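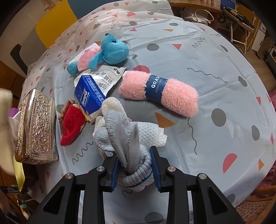 ## Two Frames

The complaint came in at the end of the day, as complaints about sync usually do. The director said that the drummer was late. He did not say where or by how much.

Ysaline Poulain loaded the cut and played it from the top. She was the conform editor at Fodover, a production company with one long corridor and a music video department of 3 people. The artist was called Dresia. The song was just over three minutes long and had been shot in a disused bus depot in Prekham, on film, at the director's insistence. The director was Perrin. He had asked for 1,000-foot rolls so that the band could play the song through without a reload, and then had used no shot longer than a bar and a half.

At the first chorus the drummer was fine. At the second he was possibly fine. At 91 seconds there was a close shot of a stick meeting a snare, and Ysaline stepped through it. The transient sat on the waveform where it should. The stick arrived 2 frames later.

She wrote this down in the log and went on to the last chorus. There the stick was four frames late. An offset stays the same from start to finish, and this one was growing, so it was drift.

Drift has few causes. She divided the error by the elapsed time and got one part in 1,000, which narrowed it to one. The camera had run at 24 frames per second. The project had been set up at 23.976. Somebody had brought the rushes in frame for frame, the picture had been slowed by a tenth of a percent, and the song had been laid under it at its original speed. The assistant had lined up each take by the slate at the head. Short shots from early in a take therefore looked correct. Short shots from late in a take did not.

She checked the camera sheets. They said 24. She checked the project settings and took a copy of the page, with the date, October 2, 2023, typed in the corner.

There were two repairs. The first was to slow the song by the same tenth of a percent, which no listener would hear and the label would not permit. The second was to go back through the cut and slip each performance shot against its own take. It was the slower method and it required no phone calls.

She chose the second and began at the head of reel one.

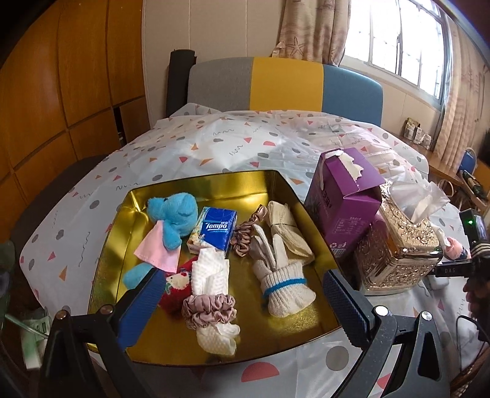

A performance shot can be slipped by eye if it contains one hard contact, such as a stick, a heel or a closing mouth. Most of Perrin's shots did not. He liked hair and smoke. Ysaline made herself say which edge would be usable if it moved. There was a blue plush animal on its side in a shallow gold tray. The dark nose would do, being small and high in contrast. The rim of the tray would do better. The pink garment was useless except for the stitched hem. She looked at it between shots, the way other people look out of a window, and went back to the depot.

By the middle of reel one she had a working rule. With hair, she waited for the change of direction. With smoke, she used the guitarist's wrist behind it. With the singer she used the letter B, for which the lips have to close. Dresia had written a lyric with very few of them.

Perrin called when she was on the bridge.

"Is he late?" he asked.

"He was. The picture was running slow against the track. I'm correcting it shot by shot."

"All of it?"

"All the performance. The walking shots don't matter."

He asked her to send him the drum close-up, before and after. She exported both and sent them with the timecodes. She worked through the rest of the bridge while he looked. He took longer than the clips required.

"I prefer the first one," he said.

"The first one is the error."

"I know. In the first one he looks tired. It's that kind of song."

Ysaline explained that the error was not constant. If he wanted two frames late, he could have two frames late on every drum shot, as a decision, and she would enter it as one. What he could not have was a drummer who became more tired by one part in 1,000.

There was a pause on the line, with traffic in it.

"Two, then," Perrin said. "Only the drums. Leave her mouth alone."

She put it in the log under notes from director — drums, plus 2, all shots, intentional — and underlined the last word for whoever opened the project next. Then she returned to the top of reel one, where the drums were already corrected, and started moving them back.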